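Siham Naciri started to build her grippers at home in December, on a kitchen table in Vesville. She wanted a tool that a person can hold and a robot can learn from. "My first fingers were too smooth," she says. "A cup was sliding out every time."

She has printed 14 versions of the finger since then. The pads gave her the most trouble. 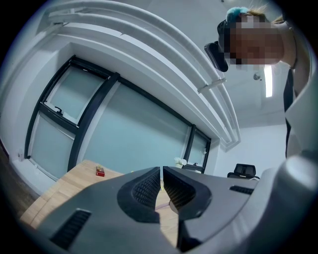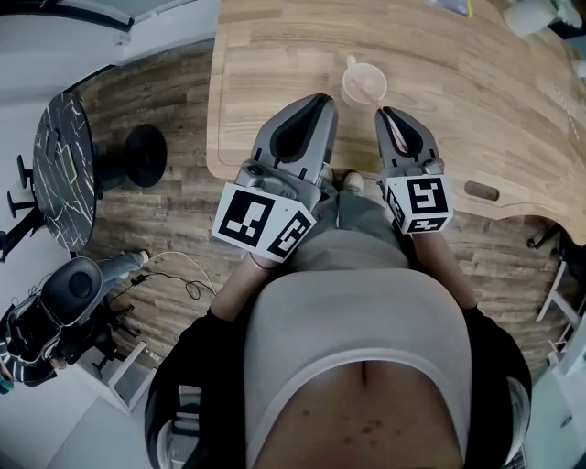 Hand-held grippers at the desk. The textured finger pads are seen best in the first picture.

I asked her what the project has cost until now. "246 dollars for the pair, without the cameras," she says. "Next I want to make them lighter. After one hour my wrists are complaining."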